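4.2 How listeners spoke about new releases

We had expected, when we began, that the people who filled in our listening diaries would talk mostly about the music itself, and a good many of them did. But what came up again and again was the business of getting hold of it. Of the 1,052 diary entries we read, a large share mentioned where a song had first been heard, who had passed it on, and whether the listener felt they had paid for it in any real sense. One woman, who had bought records all her life, wrote that a new album by Katona used to mean a bus ride into Clultwood and a whole Saturday gone – and that she rather missed the bus.

It would be easy to put this down to age, and we were tempted to do so ourselves. Borbély and Illés, in their earlier study of fans of the band Jenden, found that older listeners were the ones who kept hold of physical copies. Our own diaries were more muddled than that, we are glad to say. Several of the youngest writers owned records they had no means of playing, and spoke of them with great fondness, while one retired couple had given away the lot and were quite happy with a subscription shared between the 2 of them and their daughter.

The waiting seemed to matter as well. When Nendar put out an album in December with no notice at all, the diary writers were pleased for a day or so and then, as Major and Major also noticed in their interviews, had rather little to say. Albums that had been promised for 14 weeks or more were grumbled about, argued over and looked forward to, and they stayed in the diaries far longer once they had come out.

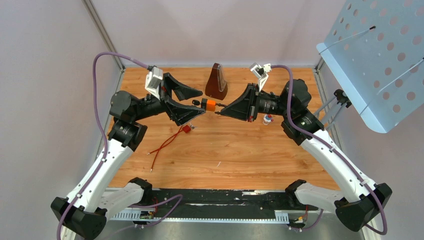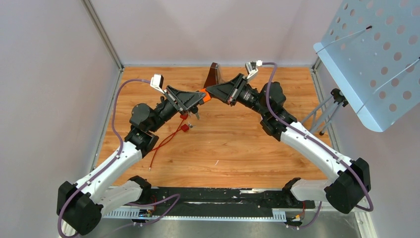 Figure 3. Two arms with black grippers meeting near the centre of a wooden work surface, in both views.

4.3 Sharing, lending and the household account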